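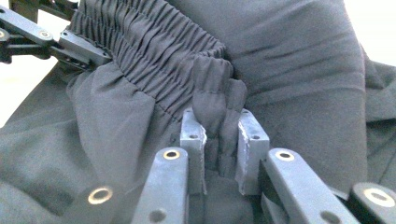 Pustthorpe cell: progress to the end of March

Work this quarter went into the hand-held grippers used to record garment handling. The Sosono folding cell learns from these recordings, so a worn finger shows up later as a bad grasp.

The grippers logged 2,495 grasps on pull-on trousers. Of these, 1,751 passed review and went to Tiltura for training. Most rejects were slipped waistbands. Gathered elastic is thick and springs back, and it is hard on the inner edges of the finger pads.

We now check the pads at the start of each shift. The operator closes the fingers on a single fold of cloth, lifts it and looks for slip. Scraped edges are noted in the log. Pads that fail the lift test are changed, and the opening is zeroed again before recording.
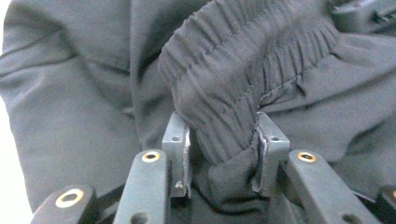
Birgit Kuhlmann
Cell Maintenance Lead

The linkage gets a weekly check on Saturday. We wipe lint from the pivots, work each arm by hand and feel for play at the brass rings. Two had loosened and were refitted. No oil is used near the fingers, as it marks the cloth.

Wiegand has quoted for a harder pad material. We would like to try two sets on dark knitwear before ordering more. The cost fits within the current parts budget.

Still open: the spare finger screws are on back order, and the pad change sheet needs a drawing of the correct screw position. Both should be closed before the next report.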